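Against the pre-written theme 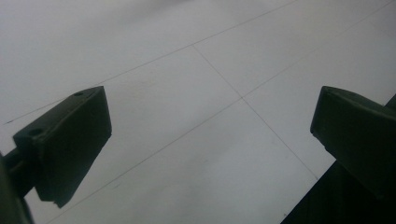
Tshepo Jacobs wrote to me after my last post to say that I was being unfair to people who have deadlines. You can't send a student into the field for four months with an empty head, he said, and a coding scheme drafted before departure is at worst a harmless crutch, something to be thrown away once the real material starts coming in. He added that his own students throw theirs away all the time.

I would like to see the bin. I have examined 16 theses in the past few years, most of them decent, and in only one did the themes promised in the proposal fail to turn up as the chapter headings. The fieldwork sat in between like a polite guest. Care, precarity, belonging: they went out in the suitcase and they came home in it. Either our students are remarkably good at guessing what strangers will care about, or something is going wrong at the stage where notes become argument.

My suspicion is that it goes wrong earlier than we like to admit, at the stage of writing the notes themselves. If I have told an ethics board, a funder and a supervisor that I am studying trust, I will hear trust. A woman in Rirniten complains that her cousin is late with the rent on a market stall, and by evening my notebook says "trust (kin)". What she said was that he was late, and that he had been late in August too, and that the stall leaked. I don't think the leak ever reached a chapter. I was the one who left it out, so I can't blame anybody's software.

Still, the software deserves a word. My department has begun paying for Volleck, a program that reads your field notes and offers you themes. Colleagues tell me it saves weeks. I fed it 15 pages from my old Cele notebooks, and it gave me back resilience, community and informal networks, which are the words I would have expected from a tired first-year on a train. The people I knew in Cele talked mostly about a bus that had changed its route. They talked about it for months. They had views on the driver, on the new stop, on who had been told beforehand and who hadn't. You can call that an informal network if you like, but you will then have to work quite hard to get the bus back.

Tshepo's better point is about fairness. Those of us with permanent posts can afford to come home with a muddle and sit in it for 6 years. A student on a three-year grant can't, and it's a bit rich for me to recommend muddle to someone whose money stops. I accept that. I would only say that the grant rules were written by people, quite a few of them anthropologists, and that we might have argued harder before signing up to them.

Zinhle Steyn used to run a reading group at Astach in which you brought one page of raw notes and were forbidden to say what your project was about. The others had to ask about what was on the page. It was uncomfortable and rather slow, and I'm not sure it improved anyone's publication record – it may well have damaged mine. But I did hear, twice, a room of people get interested in a detail that its owner had been about to cut. One was a quarrel over a borrowed ladder. The other I have promised not to describe until the article is out.

I don't have a method to put in place of the coding scheme, and I distrust the people who say they do. There is a small trade now in workshops on "open" fieldwork, with worksheets, and I went to one and filled in the boxes like everybody else. For the moment I ask students to submit, along with each chapter, a page of things from the notebook that don't fit it. Some of them resent this. Tshepo thinks it is extra paperwork, and he may try it anyway next term, with a shorter page.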